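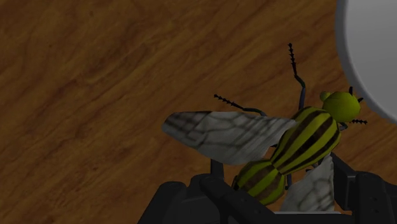 Striped toy-like bee or wasp on brown wood

Wasps getting in under deck boards, what do I do?
Posted in Yard and Outdoors

Since March I have had wasps going in and out of a gap under my back deck. The deck is 24 feet long and the gap is near the steps, so we walk past it every day. I used a can of Flenditar spray on it Tuesday and there were still wasps the next morning. My neighbor wants me to pour gasoline in the gap. I don't want to do that. A pest company in Pimentel quoted me $250 to come out. Is that a fair price, or should I try again myself?
Domingo Benítez

Do not use gasoline. It is a fire risk and it gets into the soil.
$250 is normal for a nest you can't see. First find out what you have. Yellowjackets fly in and out of one hole all day. Carpenter bees leave round holes in the boards and a little sawdust underneath. The treatment is different. If they are yellowjackets, use a dust made for them and not a spray, which often doesn't reach the nest. Put it at the entrance after dark, when most of them are inside. Wear long sleeves and gloves, and don't shine a white flashlight at the hole. Wait 2 days and look again. Don't seal the gap while they are still active, they can chew another way out, and sometimes that is into the house.
If anyone at home is allergic, pay for the visit.
Aparecida Assunção

I paid 800 for mine but that was inside a wall and they had to cut drywall. Ask if the price includes a second visit. Mine didn't.
Rorkia

peppermint oil
Wokimness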